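Courses > Consumer Claims and Evidence > Unit 4 > Handout: Stain and Wear Claims on Household Textiles

Read this before the April session and bring one label from home. Any label will do, though the ones with the most adjectives are the most useful.

Table linens are sold on promises that are hard to check. "Stain resistant" has no fixed meaning on a package. It can mean the cloth was treated with a finish, or that the fiber soaks up less than cotton does, or that the marketing office liked the phrase. The buyer can't tell which, and the seller has little reason to say.

Take the Trimar leaflet in your packet. It says 39 of 47 households "noticed a difference" after switching to the treated cloth. A difference from what? The households knew which cloth they had been given, and they had been given it free. No untreated cloth was handed out for comparison. I would not call this a study. At best it is a guest book with a percentage attached.

The Badano report is better, but don't relax. Two cloths were stained with coffee, washed, and scored by a panel. The panel did not know which was which, and that counts in its favor. Look at the wash, though: the temperature is given for the treated cloth only. If the other one went through a cooler cycle, the result may tell us about hot water and very little about the finish.

Four things to look for in any claim of this type:
- what the product was compared with
- who did the scoring, and what they had been told
- how many washes came before the test
- whether results that went the other way were reported

The third one trips people up. A finish can do well when new and be gone by summer. The Riihimäki trial reports a single wash, then uses the word "lasting" in its title. I have read it twice and still can't find what the word rests on.

Color and pattern deserve a suspicious look too. A busy weave hides marks that a plain one shows, so a patterned mat may score well with no finish on it at all. Dark cloth hides coffee and shows flour. Hikdale tested its finish on one brown pattern and printed the score on the packaging for every color it sells.

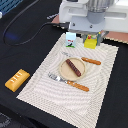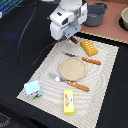

Black fabric (first picture) and a cream-colored placemat with wavy lines (second picture).

For the session: write half a page on your label. Say what the claim would have to mean to be testable, and what result would make you drop it. If you can't think of one, write that down and bring it anyway.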